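Grullinar: sewing patterns and fabric notes

README, October release

Hello and welcome! Grullinar is the folder of sewing patterns I've been drafting at home in Dorkthorpe since I packed in office work, along with the fabric notes I keep while I'm testing them. I'm Bronwyn Tautahi, I make children's clothes and bags, and I've finally got everything tidied up enough to share. Please read this before you print anything (or at least read the printing section, I beg you).

What's in the folder

patterns/ has the pattern sheets as PDFs, one garment or bag per file, with all the sizes nested on top of each other in different line styles.
instructions/ has the sewing steps, written out in plain words with the odd line drawing.
fabric_notes.csv is my washing and wearing diary, turned into a table.
measurements.csv has the finished measurements for every size, so you can check them against something that already fits.
scraps/ is a bit of everything: label templates, a bunting triangle, the pocket shape I keep getting asked for.
CHANGES.txt lists what I've altered and when.

The patterns

The Kemov pinafore is where it all started and it's still my favourite. It crosses over at the back, there are no zips or buttons, and a small child can get into it on their own, more or less the right way round. It's reversible too, so if you've got two bits of fabric you can't choose between, use both!

The Kemov trousers share the same pocket and the same cuff, and they're deliberately roomy in the seat for nappies, climbing and sitting in puddles. If your child is past the nappy stage and you'd like a slimmer shape, there's a dashed line on the back piece to cut along instead.

The Engelhardt bag is a drawstring bag with a flat base. I drafted it for swimming things and it's since been used in our house for train track, packed lunches and one very patient guinea pig's hay. The cord channel sits lower than you might expect. It gives you a lovely frill at the top when the bag is pulled shut, and I'd leave it where it is the first time you make one, even if it looks odd on paper.

The sun hat has no name yet. Suggestions are very welcome.

Printing

Print at actual size, with "fit to page" switched off. There's a test square on the first sheet of every pattern, and its sides should match the measurement printed inside it. Check with a proper ruler, please, not a tape measure that's been through the wash! If the square is wrong then everything will be wrong, and you'll end up with a hat for a doll.

The sheets tile left to right and then down. Trim the right and bottom margins only, and match up the little diamonds. I stick mine together on the kitchen floor, which is cold but flat.

Seam allowances are included in all the garments. They are not included in the scraps folder, apart from the pocket.

Reading fabric_notes.csv

Each row is one wash of one item. The columns are:

item: which pattern it was made from
fabric: what I bought it as, in the seller's words
fibre: what the label or the seller said it was made of
prewashed: yes or no
wash: cool, warm or hot
dried: line, airer or tumble
length_change: how the item measured afterwards compared with the day I finished it, in millimetres, with a minus sign for shrinking
colour: my opinion, in words
remarks: whatever I felt like saying

The colour column is exactly as scientific as it sounds. I hold the item up next to an unwashed offcut at the back window and write down what I think. "Softened" means it has faded but I like it. "Tired" means it has faded and I don't. I've used "bled" only when something else in the wash came out a different colour, and there's a sad pair of white socks behind most of those rows.

Blank cells mean I forgot. I haven't guessed afterwards to fill them in, so please don't read a blank as "no change".

A few early rows have "unknown" under fibre, where the fabric came out of a remnant bin or off somebody's old curtains. I've kept them in. Old curtains make wonderful trousers and I'll not hear a word against them.

Things to be careful about

All the testing was done on one washing machine, with the same powder, in a hard water area. My washing line gets full sun in the afternoon and that has a big effect on the reds and purples. If you live somewhere softer and cloudier your fabrics may well do better than mine did!

The garments were tried on by my own children and by friends' children who could be bribed with flapjack. They're mostly on the long and skinny side, so if yours is sturdier, go by the chest and waist figures in measurements.csv and not by age. Ages on patterns are a rough idea at best.

Nothing in the folder has been tested to a safety standard. For babies, leave the cord out of the sun hat altogether. The instructions show how to swap it for a strip of soft elastic at the back, and it's a nicer hat that way anyway.
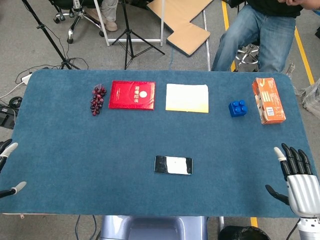
Known problems

The pinafore's strap notch is a whisker too high on the smallest size. I've redrawn it, but if you printed the sheets from the older folder, move the notch down to meet the dotted line.

The trousers PDF opens sideways in some viewers. It prints perfectly well, it just looks alarming on the screen.

In the Engelhardt instructions, steps for the lined and unlined versions are mixed together. I've marked the lined ones with a star for now and I do mean to split them into two files.

What you may do with it

Sew as many as you like, for yourself, for presents, for the school fair, or to sell on your own stall. I love seeing them turn up in other people's fabrics! If you sell them, a little mention of Grullinar on the tag would make my day. Please don't sell the pattern files themselves or put them up for download elsewhere; send people to the folder so they get the corrected versions.

The fabric notes are free for anybody to use, copy, chart or add to. If you keep a washing diary of your own and would like it included, use the same column names and tell me whether your water is hard or soft. I'd be thrilled to have more than two households' worth of line-dried linen in there one day.

Coming next

A dressing gown, if I can get the hood to behave. A grown-up version of the pinafore, which I've been promising my sister. And a proper name for that hat.

Bronwyn Tautahi, Dorkthorpe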